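Toilet keeps refilling by itself at night, water bill through the roof

Posted March 22, 2021 by Tamer Chamoun

Hi all, hoping someone can help before I ring a plumber. Unit in Stondstead, two of us living here, one bathroom. Toilet is a Hourani close-coupled thing that came with the place so no idea how old. Every night it starts filling on its own for a few seconds, stops, then does it again a while later. Nobody's flushed. Drives me up the wall as the bedroom shares the wall with it.

Last water bill was $124 more than the one before. Landlord says "they all do that". They don't, do they??

What I've tried so far:
- turned the tap on the wall off and on again
- jiggled the button, no change
- took the tank lid off and had a squiz. Water level looks OK to me, a bit under the overflow tube
- wiped the rubber seal at the bottom with a rag. Was a bit slimy. Went quiet for two nights then back again

I don't know what the part is even called. Is it the flapper, the fill valve, the float? The bloke at the hardware store wanted to sell me a whole kit and I'd rather not rip the lot out in a rental. Also is it my job or the landlord's? Lease says I have to report leaks "promptly", says nothing about toilets running.

Happy to do it myself if it's a screwdriver sort of job. Don't own anything bigger than a shifter.

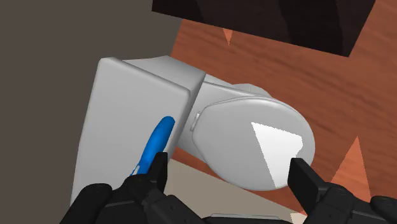 Leonor Magalhães

Food colouring. Do that before you buy anything. Take the lid off, ten or so drops of the darkest colour you've got in the tank, don't flush, leave it half an hour. Colour in the bowl = the seal at the bottom is letting water past. Nothing in the bowl = look at the fill valve or the overflow instead.

From what you say (fills for a few secs, stops, does it again) I'd put money on the seal. Water trickles into the bowl, level drops in the tank, float drops with it, valve opens, tops up, shuts. Over and over. You hear it at night because the place is quiet, it'll be doing it all day as well.

The fact it went quiet after you wiped it says the same thing. Slime and scale stop the rubber sitting flat. Wiping helps for a bit but once the rubber's gone hard or got a ridge worn in it, it's had it.

To change it:

1. Tap off at the wall. Clockwise. Don't force it if it's stiff, they snap.
2. Flush, hold the button down til the tank's nearly empty.
3. Lid off, put it on a towel on the floor. NOT on the edge of the bath. Ask me how I know.
4. If there's a button rod or link, unclip it. Take a photo first.
5. Outlet valve on most of these is a quarter turn and lifts straight out. Some have a clip. If it won't budge don't lever it.
6. Peel the old washer off the bottom, take it to the shop with you in a sandwich bag. Match it by eye AND by the hole in the middle. They look the same and they are not.
7. Wipe the seat where the washer lands. Run your finger round it, if you feel grit get it off with an old dish sponge. No steel wool.
8. New washer on, right way up, valve back in, tap on, let it fill, do the dye again.

Should take you under an hour. Washer is a few bucks. Don't buy the kit.

On the rental thing, send the landlord an email not a text, with the date and what it's doing. Then at least its in writing if the bill gets argued over.

Wissam Kanaan

Just get a new toilet mate. Had one like that for years, spent more on washers than it was worth. Put a Dosix in, never looked back.

(Yes I know it's a rental. Make the landlord do it.)

Märta Boström

Mostly agree with Leonor but two things she left out.

First, check how high the water sits. You said "a bit under" the overflow. If it's right up near the top of the tube it can creep over when the mains pressure goes up at night, which a lot of places get once everyone's stopped using water. Then you'd get the same bill with a perfectly good washer. Mark the level with a pencil on the inside of the tank before bed, tap OFF. Look in the morning. If it's dropped below your line, it's going out the bottom. If it's dead on the line with the tap off but the thing still runs with the tap on, it's the inlet valve and you want to look at that washer instead.

Second, those blue or bleach tablets people drop in the tank. If you've got one in there, fish it out (gloves). They wreck rubber. I went through two washers in a year before I twigged. Clean the bowl from the bowl side, whatever spray you like, and leave the tank alone.

Water meter is worth a look too. Everything off, write down the number, go out for an hour, read it again. If you're in a block find out which meter is yours first, I spent a whole November watching next door's. Shouldn't move at all. If it's still ticking over with the toilet tap shut off then it isn't the toilet and you've got a bigger problem, ring someone.

Re who pays: depends where you are but round here a worn washer in something that came with the place is on the owner. Tenancy advice line will tell you for free. My sister got part of her excess water bill back after she'd emailed twice and been ignored, the emails were what did it. 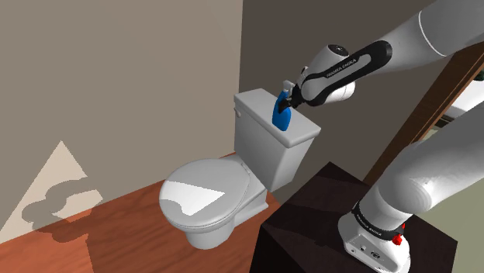 Close-coupled toilet, seat lid down and spray bottle on the tank.

Tamer Chamoun

Thanks all. Did the food colouring last night, green, and there was green in the bowl by the time I'd done the dishes. So seal it is. Emailed the landlord this morning with the bill attached. If I don't hear by the weekend I'll do the washer myself and send him the receipt. No tablets in there that I could see Märta but will check again when I've got the lid off. Wissam, tempting.

Contact us | House rules | © Ira Household Help | Back to top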